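How to Sort Out the Entryway Floor

By Farzana Khan

Start by moving everything off the mat and onto bare floor where you can see it. Shoes, bags, pouches, packets, whatever has piled up by the door.

1. Match the shoes first. Put pairs together and set any single shoe to one side until the other turns up. Lay sneakers on their sides and check the soles for grit.

2. Brush suede before you put it away. Use a dry brush and go in one direction. Leave the laces in but loosen them.

3. Empty every pouch and zip bag. Clear plastic ones can be wiped inside and out with a damp cloth. If the fabric beside the zipper has started to fray, trim the loose threads with small scissors and run the zipper a few times. Don't pull on the strap to open it.

4. Put small packets in one pouch. They get kicked under the shoe rack otherwise.

5. Sweep, then put back only what you wear this month. Boots go at the back, low shoes in front. The rest can go in a closet until January.

My rack is 80 cm wide and holds enough for two people. Hang pouches by their wrist straps on a hook above it.
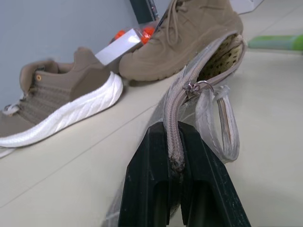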